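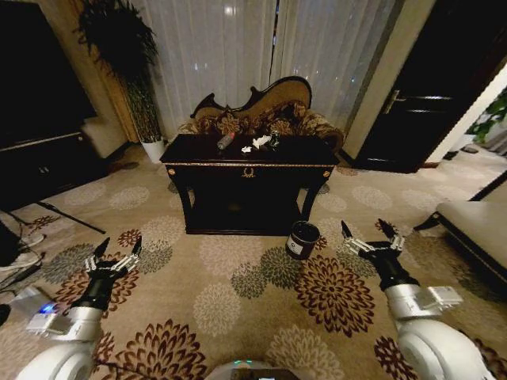
Ticket 2000-143: Lobby music stops every Friday
Status: Closed, grudgingly
Product: Justar ceiling speaker system, Brastmont Hotel

Reported problem
The music in the lobby and both hallways cuts out on Friday at 6 p.m. and stays out until a staff member restarts the amplifier. Guests have begun to notice. One thanked the front desk.

Entry 1
Restarted the amplifier. Music came back, halfway through a pan flute version of something I used to like. Checked the speaker wiring in the east hallway and found no faults. Vendor support (Netotow) suggested restarting the amplifier.

Entry 2
Swapped the network cable and moved the player to a different port. Ran fine all week, then died on schedule. Netotow asked whether the unit was plugged in. It was.

Entry 3
Pulled the event log. There are 143 lines in it, and most of them say "OK." The one at 6 p.m. says "Zone handoff: Ko." I took this for a typo. Ko is the name of the restaurant downstairs, which has its own player on the same account.

Entry 4
Found it. The account allows 2 active players. When the restaurant opens its patio on Friday, the patio player signs in as a third and the oldest session gets dropped - ours. No error is shown, as the system considers this a success.

Fix
Moved the patio to a separate account. Lobby played through the next Friday evening without a break.

Follow-up
Front desk asks if the old behavior can be brought back. Opened as a feature request, low priority.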